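Workplace Wellness Resources
Tips for Stretching and Quiet Rooms

Kullarance Research Campus, Employee Services

The following guidance is provided to departments that maintain a room for stretching, rest or relaxation during the workday. It covers the care of mats and cushions, the control of noise and odor, and the setup of a small area for personal practice at a desk or workbench. Departments may adapt it to their own space, provided the cleaning steps are kept.

Mats

Shared mats should be wiped after every use. Fill a spray bottle with water and add a few drops of plain dish soap. Spray lightly, wipe with a soft cloth, then wipe again with a cloth dampened in clean water. Soap left on the surface makes a mat slippery, and the second wipe should not be skipped. Hang the mat over a rail or the back of a chair for at least 30 minutes before rolling it.

Mats are rolled with the top side facing out. This keeps the ends flat on the floor the next time the mat is opened. Do not fold a mat or store other items on top of it. A mat that has taken a crease may be laid flat overnight with a few heavy books along the line of the fold.

Cork and natural rubber mats should be kept away from windows. Direct sun dries the surface, and small crumbs will begin to appear on the floor. Vinegar may be used on a vinyl mat that has developed an odor, in a mixture of one part vinegar to four parts water. It should not be used on rubber.

Mats in Room 229 are labeled by number on the underside. Employees who bring their own mat are asked to write their name in the same place with a laundry marker. Unlabeled mats left in the room are moved to the lost and found shelf in Room 315 each Wednesday.

Cushions, Blocks and Blankets

Bolsters from Cella have a zippered cotton cover. Close the zipper before washing and turn the cover inside out. Wash in cold water and dry on low heat. The inner pad is not to be put in a machine. If it has become flat, knead it by hand from the ends toward the middle and leave it in a dry room for a day.

Foam blocks can be washed in a sink with dish soap and stood on end to dry. Cork blocks are wiped only. Rough corners on a cork block may be smoothed with fine sandpaper, used lightly and in one direction.

Blankets should be shaken outdoors before washing. Wool blankets are washed on the wool setting or by hand and dried flat. Two clean bath towels placed under a wet blanket will shorten the drying time. Turn the blanket once and replace the towels when they are damp through.

Straps are easily lost in the laundry. Place them in a mesh bag, with the buckles wrapped in a sock, and hang them by the buckle end afterward. 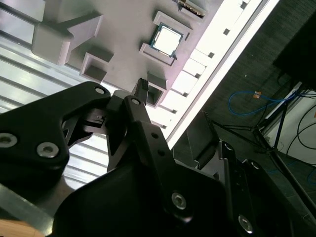
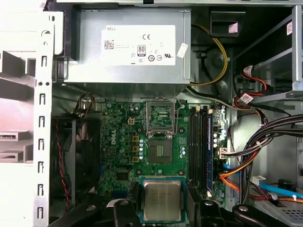
Filed under: Workday Wellness, Room Care

Breaks at the Desk or Bench

Employees who cannot leave their work area may still take a short stretching break. Before beginning, push the chair fully under the desk or against a wall. A rolling chair should not be used for balance. If a chair is needed for support, select one with four fixed legs and set it on a mat or on carpet.

Clear a space on the floor wide enough to extend both arms without touching furniture. Move cords out of the walking path and fasten them along the back of the desk with fabric ties. Shoes with smooth soles should be removed on hard floors. Socks are also slippery, and bare feet or grip socks are preferred.

Those who stand at a bench for long periods will benefit from a firm cushioned floor mat. The edges should be beveled and should lie flat. Sweep beneath the mat weekly, as grit under the mat will scratch the floor and cause the mat to creep. A piece of open-weave rug liner, cut slightly smaller than the mat, will hold it in place on most surfaces.

A rolled hand towel makes a useful support for the lower back. Secure it with two rubber bands, one near each end. For sore feet, a tennis ball can be rolled slowly under the arch while seated. Keep the ball in a drawer when it is not in use.

Noise, Light and Air

Soft materials reduce echo in a small room. A heavy curtain, a bookcase with filled shelves or a rug with a thick pad will each make a noticeable difference. Felt pads should be applied to the feet of chairs and to the inside edge of cabinet doors. A squeaking hinge may be treated by removing the pin, rubbing it with candle wax and tapping it back into place.

Overhead lights should be turned off where a lamp is available. Place the lamp low and behind those using the room. Dreßler floor lamps have a dimmer on the cord, and the cord should be run along the wall so that the dimmer can be reached without stepping over it.

Scented candles, oils and sprays are not permitted in shared rooms. To freshen a carpet, sprinkle baking soda over the dry pile, wait 30 minutes and vacuum slowly in two directions. An open dish of baking soda may be kept inside the mat cabinet and changed monthly. Leave the cabinet door ajar overnight following a full class.

Supplies

Cloths, spray bottles and replacement felt pads are kept in the Jodeo cabinet outside Room 229. The cabinet is restocked in September and again after the winter break. Cloths are supplied in bundles of 100. Used cloths go in the covered bin and should not be returned to the shelf.

Requests for additional mats or blocks should be addressed to Rosalie Baumgartner, Employee Services, and should state the room number and the number of people who regularly use the space.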